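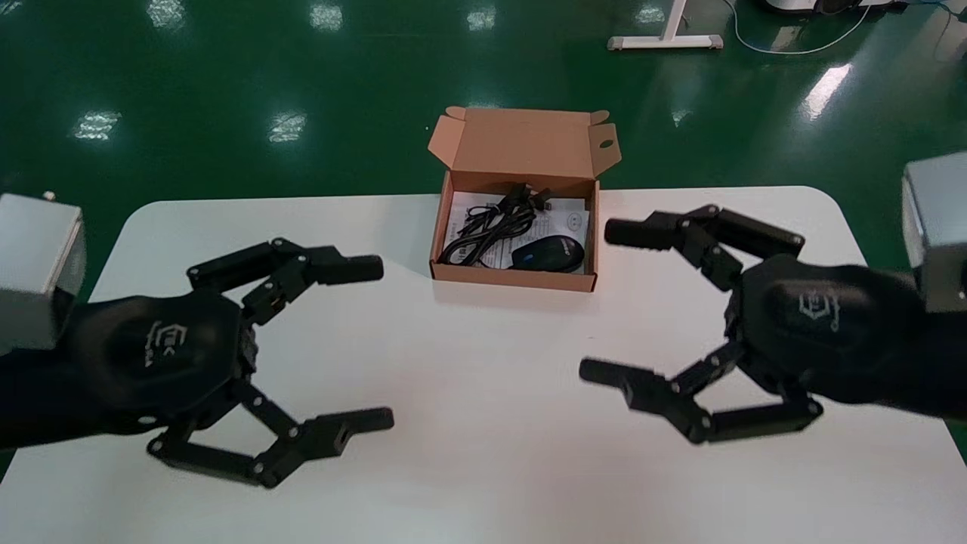

**Resin flooring** is a floor surface made by spreading a liquid resin over a prepared base, usually concrete, and leaving it to harden in place. It is used in workshops, warehouses, food plants, garages and laboratories. The most common type is epoxy. Polyurethane and methyl methacrylate (MMA) floors are laid in much the same way but differ in curing time, flexibility and smell.

## Composition

An epoxy floor is supplied as two parts, a resin and a hardener, which are mixed shortly before use. The reaction between them gives off heat and cannot be reversed. Once mixed, the material must be spread within its pot life, which shortens as the temperature rises. A large quantity left standing in a bucket hardens faster than the same quantity spread thinly on a floor.

Pigment is normally added to the resin. Grey and green are common in industrial buildings. Fillers such as quartz sand are added to thicker systems to reduce shrinkage and improve resistance to wear.

## Types

Resin floors are grouped mainly by thickness.

| Type | Usual thickness | Typical use |
|---|---|---|
| Coating | under 1 mm | light foot traffic, storerooms |
| Self-levelling | 2 to 4 mm | laboratories, assembly areas |
| Screed | 6 mm and above | heavy vehicles, impact |

Self-levelling floors flow out under their own weight and set with a glossy finish unless a matt seal coat is applied. Screeds are stiffer and are placed with a trowel. The term "self-levelling" is slightly misleading, as the resin will smooth out small marks but will not correct a slope in the base.

## Preparation of the base

Most failures begin in the base or at the bond with it. New concrete has a weak, dusty surface layer called laitance, and this is removed by grinding or shot blasting. Oil must be cleaned out before grinding, as grinding alone tends to spread it. Cracks are opened and filled. Movement joints are carried up through the resin and sealed with a flexible compound; a joint that is simply covered over will usually show again as a crack.

Moisture is measured before work begins. Water vapour rising through a ground slab without a damp-proof membrane can lift the coating in blisters. Where readings are too high, the slab is left to dry or a moisture-tolerant primer is used.

## Laying and curing

Primer is applied first and allowed to become firm. The main coat is poured in strips, spread with a notched rake and passed over with a spiked roller to release trapped air. Adjoining strips must be laid while the previous edge is still wet.

Cold conditions slow the cure, and condensation on a fresh surface can leave a cloudy film known as amine blush. Full chemical resistance is reached some time after the floor can be walked on.

## Properties

A cured floor has no open joints and is easily washed. Epoxy resists oils and many weak acids but yellows in sunlight. Polyurethane is less brittle and copes better with hot water. Smooth finishes are slippery when wet, and grit is scattered into the surface where spillage is expected. Gloss finishes reflect overhead lighting strongly and show scratches sooner than matt ones.

## Stosdale trial

A comparison of primers was carried out in a storage building at Stosdale by Seul-gi Yoo and Rocío Toledo. The floor, with an area of 931 square metres, was divided into four bays. Blistering was recorded in the two bays laid without a moisture-tolerant primer.

## See also

- Terrazzo
- Concrete polishing
- Screed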